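Bruranmont Workrooms
Room check: tables, floor and cords
Room: Friesen
Checked by: Yiran Su
Date: 2024-10-28
Last check: September

Marks used: OK, FIX (do it this week), WATCH (look again next time). Comments go under the line they belong to. Please write comments! A page of bare OKs is no use to the next person, and I love reading what people spot.

Before you start
Lights all on. OK
Door propped, hallway clear. OK
Old sheet in hand, so you can see what was marked last time. OK
Comment: Four lines were on WATCH in September and I'm very happy to say that two of them come off the list today. See Tables and Cords.

1. Tables
1.1 Tops clean, no sticky patches. OK
Comment: Went over the white ones with my palm, every one of them, corners too. Lovely and smooth. The Tunow cleaner is doing a great job and a bottle lasts much longer than the old stuff did.
1.2 No chips or cracks a sleeve could catch on. OK
1.3 Corners rounded and sound. OK
Comment: I really do like these rounded corners. The square tables in Nundel have caught my hip more than once, and I've never had so much as a bruise in here.
1.4 Edges firmly attached all the way along. WATCH
Comment: Run a fingernail under the edge as you walk around. The table closest to the storage wall has a short stretch that gives a tiny bit when pressed. It isn't lifting. I put a pencil tick on the underside at each end of the stretch so we can tell next time if it has grown.
1.5 No rocking. OK
Comment: Off the WATCH list, hooray! The wobbly one from September got a new foot and I leaned on every corner of it with my full weight.
1.6 Glare on the white tops not bothersome from a seated position. OK
Comment: Sit down for this one, don't judge it standing. The light is nice and even.
1.7 Stains or marks. WATCH
Comment: One faint ring, from a mug I'd guess. Came up partly with a damp cloth. Leave it alone with anything scratchy, please.

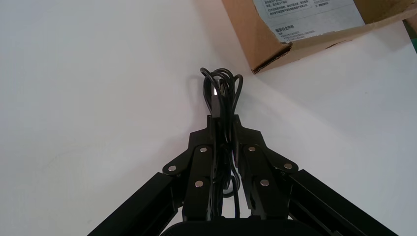

2. Cords and cables
2.1 No cuts, kinks or bare spots. OK
Comment: Black cable hides its damage well, so bend it gently as you go and feel for flat places. Looking is only half the job. Unplug first, always.
2.2 Bundles tied, ties not biting into the jacket. FIX
Comment: One bundle had a plastic tie pulled so tight it left a groove. I cut it off and put a soft strap on. There are three more hard ties to swap and the straps are in the top drawer, so whoever has ten minutes, go for it!
2.3 Nothing hanging where a knee or a chair arm can hook it. OK
Comment: Second line off the WATCH list. Big thank-you to whoever rerouted the cords by the window.
2.4 Plugs fully seated, no warmth at the outlet. OK
2.5 Power strips off the floor, none plugged into another. OK
2.6 Spare cords coiled and labeled with length. FIX
Comment: Coiled, yes, and very neatly. Labels are missing on most. Masking tape and a marker is plenty.

3. Floor
3.1 Dry, no drips or tracked-in water. OK
Comment: Check this before you check anything else about the floor. It's so shiny that water can be hard to tell from a reflection, so crouch down and look low across it toward the lights. A wet patch breaks up the shape of the lamp. Once you've got the trick it takes no time at all.
3.2 Coating sound, no peeling or bubbles. OK
Comment: I still think the dark green was the best choice we made in this whole building. It has had over 100 bookings on it and it shines like the first week.
3.3 Scratches from furniture being dragged. WATCH

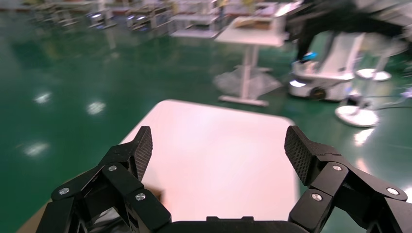
Most of the wear I look for is close to table legs and around the round stand bases, since people tend to push those with a foot when they should be lifting them. A light scuff rubs out with a dry cloth. If you can feel it with a fingernail, write down where it is and measure it from the nearest wall. I have one noted at 145 cm from the door side, fairly shallow, same as last time.
3.4 Felt pads present under chairs and legs. FIX
Comment: Two pads gone, one worn thin. New pack ordered. Check the loose ones for grit before you reuse them, a single grain will draw a line across that finish.
3.5 Mop and wet-floor sign in their place. OK
3.6 Walking paths clear, wide enough for a cart. OK
Comment: Measured the narrowest gap at 113 cm. Plenty. It does shrink if the tables drift, so push them back to their marks after each booking.

4. Stands and other loose furniture
4.1 Bases flat on the floor. OK
4.2 Knobs and clamps hand-tight. OK
Comment: Hand-tight means hand-tight. No pliers.
4.3 Stands parked out of the paths when not in use. OK
4.4 Chairs, seats and backs firm. OK
Comment: All 18 sat in. Yes, every one, and it's the part of the check I look forward to.

Still open
Swap the hard ties (2.2)
Label the spare cords (2.6)
Felt pads, once the pack comes (3.4)
Look at the pencil ticks under the table edge (1.4)

General comment
The room is in really good shape and that's down to the people who use it and wipe up after themselves. Next up is Nundel, which needs a longer slot because of the shelving. If you'd like to come along and learn the low-look trick on a floor that isn't nearly as pretty, put your initials under mine.

Y.S.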